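Robot Learning in Practice
Handout 4: Gathering demonstrations in simulation
Course leader: Cuiping Ding. Lab sessions: Vilgot Vik

Last time we trained a small policy on somebody else's examples. This week you make your own, and I think this is the best part of the whole course! A learning system copies what it is shown, so you get to see your own habits come back at you, good ones and bad.

Words we'll use
Demonstration (or demo): one full attempt at a task, from reset to finish.
Step: one camera picture plus the arm and gripper readings saved with it.
Policy: the thing we train, which takes in a step and gives out the next move.

We work in Bovska, our teaching simulator, with the Orkari task set. Each pair records 30 demos. Pooled with last year's, the class set had 939 usable ones at the end of February, and I would love to get it past 1,000.
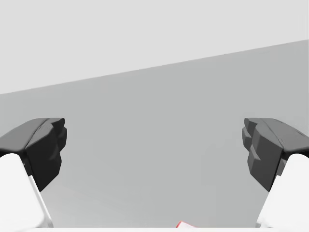 Wrist views are where most of the learning signal sits in close work, and they are also where demos most often go wrong. The wrist camera moves with the hand, so the fingers stay put and the world slides past behind them. Look at how little a single step can hold: open fingers, a lot of plain grey, and one small corner of something red at the bottom edge. A policy given only that picture has very little to go on when choosing its next move. Save the fixed overhead view as well, and save the joint readings with every step. Then try training with and without the overhead view, because the difference is lovely to see on a plot.

Recording a demo
1. Reset the task and let the start positions shuffle. Don't reset again just to get an easier one.
2. Move at an even pace. Long pauses teach the policy to pause, and it will do so for ever.
3. If you drift off line, steer back and carry on. Recoveries are gold! Keep them in.
4. Stop the recording once the task is finished. Anything over 600 steps is dropped by the loader.
5. Mark it as success or failure straight away, while you still remember.

Failed demos go in a separate folder. We'll need them in Handout 6, when we train a success checker, so please don't delete them.

To think about before the lab
Suppose every demo in your set approaches from the left. What would you expect the policy to do when the object starts on the right? Write down your guess, then test it.

Hand in: your demo folder, uploaded to Trokmont, and half a page on what you would record differently next time.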